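Seltine robot cell: new working rules from October

We have now finished the rules for the Seltine simulation cell, and I thank Honeylyn Ambrosio for her patient corrections. Before each run, the operator checks that the buttons on the arm are free and the crate stands in its place.

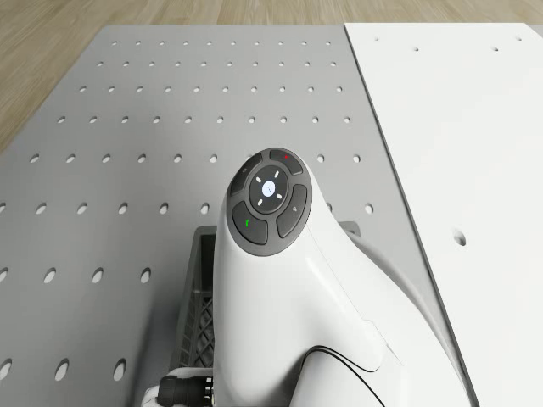 Last changed: October, 16:20

The objects on the table stay the same for every run: two crates, the bowl, the plate, the mugs and the small food items. If one is moved, please write it in the log.

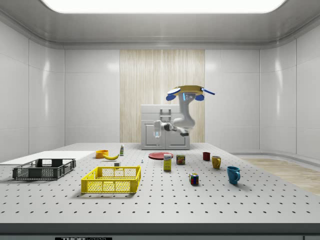 Who may change the speed limit?
Only the shift leader, and the change must be signed in the log before the next run.

In the Breltau trial we recorded 761 runs, and 6 of them had no signature. We could not use these.
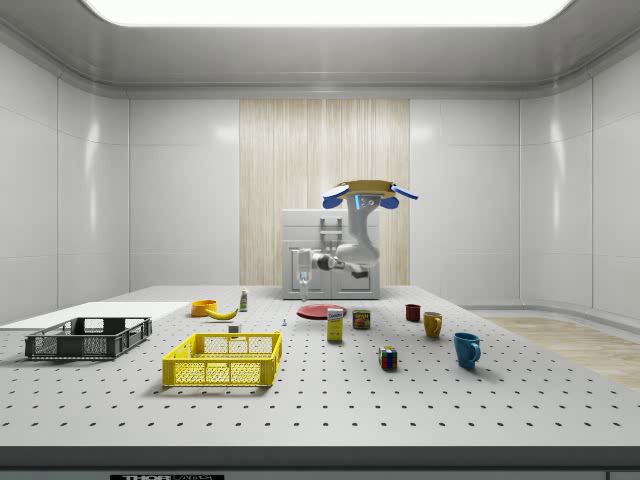 For this reason the log will also ask for the start time. Please send your remarks to me before the rules go to Vivotora.

Rosalinda Belmonte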